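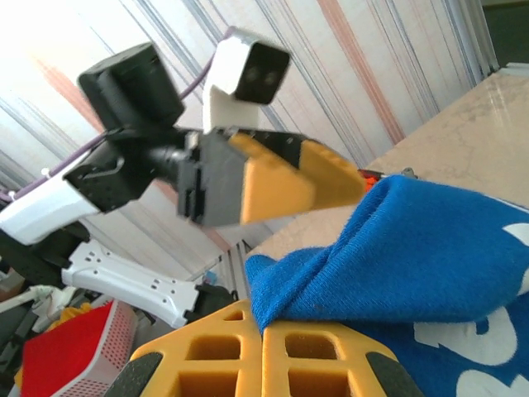 Blue towel, bunched and folded.

Cleaning your chain after a wet ride

Quick version, for anyone doing the Breltport loop in December. Takes 18 minutes, less once you've done it a few times.

Bike on the stand, or upside down if you dont have one. Shift to the smallest cog. Old rag around the lower run, pedal backward. Keep going til the rag stops coming up black.

Degreaser next, 2 capfuls in warm water. Brush, rinse, dry. Really dry.

Then lube. One drop per roller, inside of the chain. Wait 2 minutes, wipe off teh extra.

Check for wear while you're there. Replacement chains at Ongart, ask for the club price.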